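Okay so I said I'd come back once I'd lived with these for a while, and I have, so settle in. I bought 2 of the Werel roller blinds in May for the wide window in our workroom, a big one for the main stretch and a narrower one to go beside it, both in the pale gray. Total damage was 509 with the brackets and shipping, which made me gulp a little, but I'd been squinting at my desk for so long that I just clicked the button before I could talk myself out of it.

First off, the color. I love it! I was scared it would come out blue (the last gray I bought from anybody came out blue) but it's a soft, plain gray that sits nicely with white walls and that white ribbed metal ceiling we're stuck with. I had been looking at a darker one from Pallard and I'm so glad I didn't, it would have felt like working in a shoebox.

Putting them up was a two-person job. Rhona Baxter held the far end while I did the drilling, and we had the big one level on the second try. The brackets are good and heavy. The screws that come with them are not - I stripped one before I'd even gotten going and went and dug some better ones out of the drawer. The instructions are one folded sheet with drawings so tiny I had to take a photo and zoom in. Not great for this price, Werel! 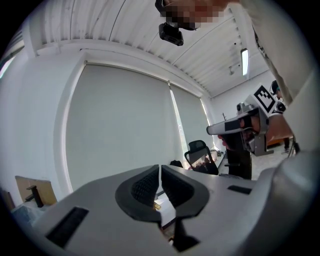
The fabric itself hangs beautifully flat, no curling at the sides so far, and I was told by Aqeel (he had the cheap Grinelum ones at his old place) that curling is what gets you in the first summer. We've had some properly hot afternoons and they still look the way they did out of the box.

Now the gripe. They are light filtering, and if you're hoping for dark, these aren't for you. You get daylight leaking down the edges, and the narrow one is the worse of the pair in my opinion. Part of that is on me, I measured the narrow side in a hurry and should have gone a touch wider. But the fabric stops a bit short of the ends of the roller too, so read the size chart twice and order by the fabric width, which is in the small print at the bottom. We keep the fluorescent light on most of the day anyway, so I can live with it.

The glare is so much better though. I used to shove my mesh chair over to the other end of the desk every afternoon and now I just stay put. Clutter's still there, no blind can fix that!

Cleaning is easy, a dry duster once in a while. The chain on the big one takes a good long pull to get it all the way up, so mine mostly stays down.

Four stars from me. I'd have gone to five with decent screws. Rhona wants the same ones for her kitchen and I've told her to let me do the measuring, slowly this time.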